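Company > About Us

Guvico is a small game studio. We make and operate online games for people who like to play in short sessions with friends. Our first game, Ferkau, is a racing game for up to 13 players in one match. The second one, Palumbo, is a cooperative puzzle game, and it is still our most played title.

We started with one rented server and a forum. In the first July after release, nearly 3000 players came in one weekend and the server stopped two times. From this we learned to take the network part very seriously. Today we write our own matchmaking software, which has the name Fluvis, and all our games use it.
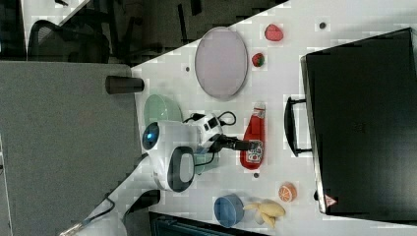 A ketchup bottle at the gripper.

Our games have no paid advantages. You can buy colors and costumes for your character – nothing that makes you faster or stronger. Ferkau has now 129 tracks, and many of them were built by players with the free editor. Each new track is tested by our team before we add it to the public list.

We support every game for as long as there are people in it. Patch notes are published in English and German, always one day before the update. If you find a bug, please write to us from the Support page and include your player ID and the version number. We read all messages, also the angry ones, and we try to answer within two working days.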